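Sorter and Packer, Household Odds and Ends
Letus Mixed Goods, Prisel Road depot
Posted 21/05/2009

Part time, with the occasional longer day in March when everyone in the county cleans out a garage at once. Two positions open.

Letus buys and takes in the things left over when a house has been emptied and the good furniture has gone. Someone has the piano. Someone has the clock. We get the drawer. Specifically, we get the third drawer down in the kitchen, the shelf over the washing machine, the bag on the back of the bathroom door and whatever was under the stairs, and it all arrives at Prisel Road mixed together by people who wanted to be finished by lunch.

Your job would be to take it apart again.

What you would be doing

You will stand at a bin and sort what is in it. Kitchen things go with kitchen things, grooming with grooming, bags and pouches in their own crate, and anything you can't name goes on the Trnka shelf, which is named after the company that made the shelf and has no other significance. The Trnka shelf gets looked over at the end of each shift by whoever is least tired. Most of it turns out to be part of a blender.

Once a crate is full it gets checked, wiped down, wrapped where it needs wrapping, and packed for one of our two outlets. The Firnon store takes the nicer stuff and is fussy about it. The market stall takes everything else and is not fussy at all. You will learn the difference in your first week, mainly by having Firnon send things back.

A typical shift gets through 14 bins. We have had shifts of eight, usually when somebody found a box of old postcards. Please try not to read the postcards.

Zips get opened. This is the rule we repeat most. Every pouch, wallet, toiletry bag, pencil case and glasses case is opened and emptied before it goes in a crate. We have found house keys, a tooth, foreign coins and a sandwich of great age. Keys and anything with a name on it go to the office. The tooth was a baby tooth and went back to a very grateful grandmother. 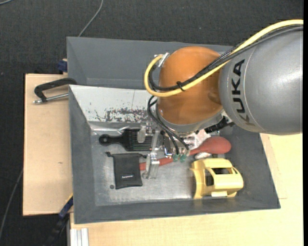

Combs, brushes and picks are washed or they are thrown out, and if you have to think about which, throw it out. Kitchen utensils go through the dishwasher before they are priced, plastic ones on the top rack. We have a small gallery of spatulas that went on the bottom rack and you are welcome to visit it.

Sharp things are the one part of the job we don't joke about. Knives, scissors, peelers and graters go straight into the lidded tub beside your bin, point down. Gloves are provided and gloves are worn. Feel your way in from the top of the heap and don't plunge a hand to the bottom, however sure you are that you saw the other sock.

Who we're looking for

Someone patient who doesn't mind a repetitive job and can be trusted with other people's belongings. You should be able to stand for most of a shift (there are stools, and they are used) and lift a packed crate of up to 60 pounds with a second person on the other end. If you lift it alone you will get a talk, and the talk is long.

Experience in a thrift store, mail room, stockroom or large family is useful. A good memory for lids would be a real advantage. We currently own far more lids than things to put them on — the matching is done from memory, because the one time we tried a spreadsheet it took most of a month and matched a single casserole.

You do not need to know what anything is worth. Pricing is done separately, by people who enjoy arguing.

Strong views about organizing are fine as long as they can be put down when you come through the door. Our system has eleven categories. It should probably have more, and one of them should probably not be called "bits." Previous hires have explained this to us at length. The labels are laminated now and that is that.

Hours and pay

Shifts run from 8 until 2, with a paid half hour in the middle. You would work three or four a week, and the schedule goes up a fortnight ahead, or two weeks if you prefer, which most people here do. Pay is $11 an hour to start, reviewed after your first three months. Staff get first pick of the market stall crates at the end of the month. Mugs are limited to two per person following an incident.

The depot is heated in winter and has a big door in summer. There is parking at the side and the bus stops at the corner. Closed-toe shoes, please, and nothing with long dangling sleeves.

The radio is shared and the person who opens up chooses the station. This has done wonders for punctuality.

How to apply

Drop a letter in at the Prisel Road office or hand it over the counter at Firnon. One page is plenty. Tell us where you've worked, which days you can't do, and what is in your own third drawer down. We read that part first.

We'll invite people in for a trial hour, paid at the normal rate, in which you will be given a bin, a pair of gloves and some empty crates. Wear something you don't mind getting dusty. If you've applied to us before and heard nothing, please apply again, as the letter tray was for a while being kept in a crate marked "bits."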